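We use cookies to make this site work and to remember your preferences. By continuing to browse you agree to our use of cookies. Accept | Settings

Counters of Kistunness: A Kitchen Gallery

When I first asked our readers whether I might come round and take pictures of their kitchen counters, I expected a handful of polite replies and perhaps one invitation to coffee. What I got was 39 kitchens, a great deal of cake, and a much better idea of how people in this town cook, snack, pay their bills and feed their cats, very often all on the same few feet of counter.

I asked everyone for one thing only, that they please not tidy up on my account. Most people managed it (Dineo Moodley did confess to hiding a stack of Poojary takeout menus in the oven, and then very nearly forgot them when it came time to bake). What I like about a counter is that it tells you what gets used. The good china lives in the cupboard and comes out in August when the cousins visit, but the counter is where the everyday things stay, close to the outlet and close to hand, and after a while the people who live there hardly see them anymore.

The kitchen below is in one of the older houses on the Flakville road, and I went there on 18 April 2021 with a notebook and a tin of shortbread. I stayed far longer than I meant to, because the talk turned to soup, and soup is a subject I can't leave alone. 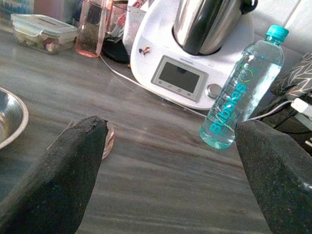

The cooking machine with its steel bowl on top, and a bottle of Bubbles with a bright teal cap. Look for the little sticker up on the machine's shoulder!

I have a real soft spot for that streaky gray and brown counter, and for the way the light comes through the bottle and leaves a bit of cyan where it touches the surface. You could spend 3,000 dollars on fancy lamps and not get a color as nice as that one. And I do love a sticker on an appliance — my own mixer has had a strawberry on it for years, and I would be sorry to see it go.

Several of you have written to ask whether a big machine like this one earns its place on the counter. I can only pass along what I heard on my visits, and opinions were split. Ataberk Avcı, over in Hindovura, told me he makes lentil soup in his three times a week and would sooner give up his toaster. Dineo had one for a year and passed it on to her sister, and says she has never missed it, though she does miss the bowl, which was just right for bread dough.

If you'd like your own counter to be part of the next gallery, drop me a note and let me know which afternoons suit you. I'll bring the shortbread.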